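Lime shirts folded and ready for Ullonham fun run
March
By Detlef Strobel

There is always a good deal of folding before the Ullonham fun run, and this spring it has fallen to the kind people at Werkano, who have lent us a long morning and a nice big white table.
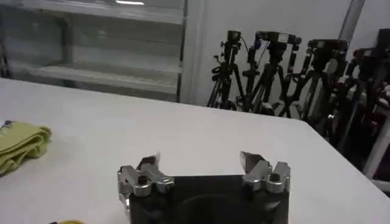
Lime green cloth on the white table at Werkano.

The shirts are lime again, after last year's navy ones proved rather hard to spot in the drizzle, and there are 100 to get through.
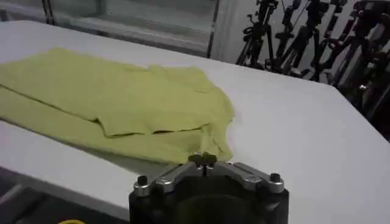
Sleeves go in first, then the hem comes up, so that each one sits neatly in its bag with the runner's number.

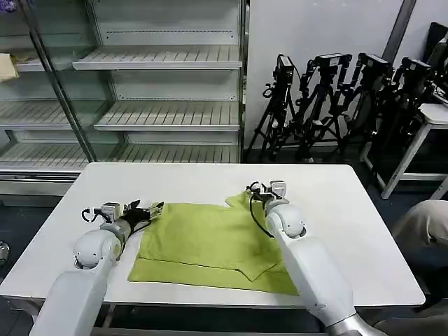 Anyone who has signed up can collect theirs from Halonen's bakery from 5 pm, and do stay for a bun if you have the time!
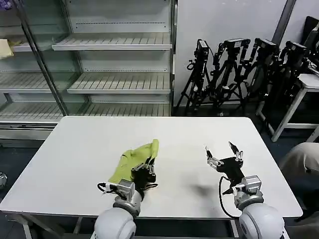
Still to sign up?

Entry costs £17, and children under 5 run free with a grown-up.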